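Reviews | Practice Management | Conveyancing and Commercial Property

Jimix Matter Desk: A Review for Small Property Law Practices

Jimix Matter Desk is a file and deadline management product sold to law firms that handle residential closings, commercial leases and related negotiations. It competes in a crowded field, and Dullen, the publisher, has positioned it for practices with no dedicated technology staff. The review was carried out on a standard subscription, using 30 practice files built to resemble the ordinary work of a small office: purchases, sales, two refinances and a group of retail leases.

Setup took most of a Wednesday. The greater part of that time went to importing contacts, which the software accepts only from a spreadsheet in its own column order. Firms with a long client list should plan for this and assign one person to clean up the data beforehand. Once the contacts were in place, opening a new matter required very little typing. The parties, the property address and the key dates are entered on one screen, and the product then offers a task list suited to the type of transaction.

The task lists are the strongest part of the product. The list for a lease renewal prompted the user to confirm notice periods, check guarantor details and record the landlord's consent in writing before any draft was sent out. Each item can be assigned, given a due date and marked as client-facing. Client-facing items appear in a portal where a buyer or tenant can see what is outstanding. The portal is plain, and the wording can be edited throughout, so a firm may replace legal terms with language its clients will recognize.

Document assembly is less even. Short letters were produced correctly in every case. Longer leases with optional clauses caused difficulty, and on several files the numbering of schedules had to be repaired by hand. Cross-references did not update after a clause was deleted. A supervising attorney would need to read every assembled lease from beginning to end, as good practice already requires, but the time saved is smaller than the publisher's materials suggest.

Searching is quick. The product was also loaded with 1000 archived documents, and a search by party name or parcel number returned results without noticeable delay. Scanned deeds were a different matter. Text recognition is offered as a paid addition, limited to 100 pages a month on the basic plan, and an office with older title files will pass that limit early. 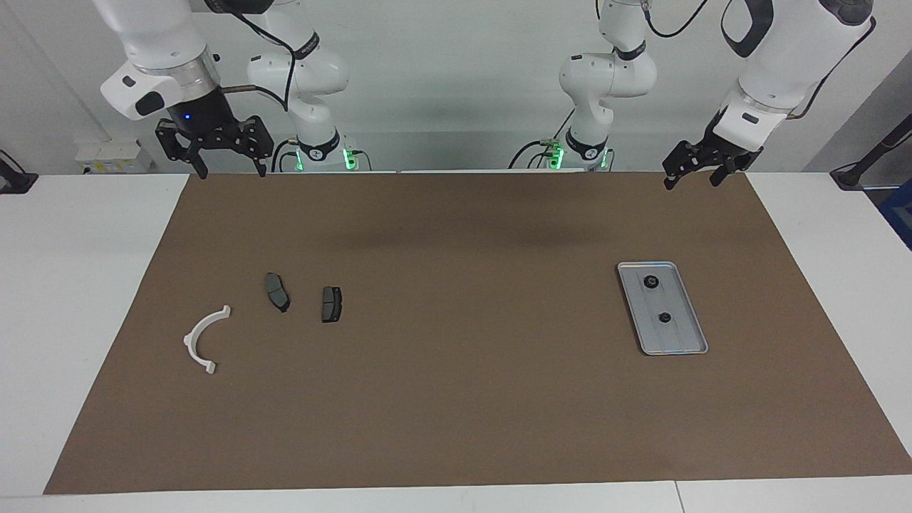

Billing functions cover fixed fees, hourly work and disbursements. Trust account entries are kept on a separate ledger, and the software will not allow a withdrawal that exceeds the balance held for a client. Reports can be exported for an accountant. There is no direct link to Danine, the bookkeeping package used in the review office, and figures had to be carried across by file.

Support was contacted 8 times during the review period. Replies were courteous and usually arrived the same day, although two questions about user permissions had to be asked again before a complete answer was given. Permissions deserve care in any event – the default setting allows every user to view every matter, and a firm acting under an ethical wall must change this before the first file is opened.

Compared with Usmani Closings, which was reviewed in these pages in May, Matter Desk offers better task lists and a clearer client portal. Usmani remains the better choice for practices that draft long commercial leases in volume. Matter Desk is recommended for offices whose work is mainly residential, with some straightforward leasing, and may be considered by others once the cross-reference fault has been corrected.

Reviewed by Mohsin Lodhi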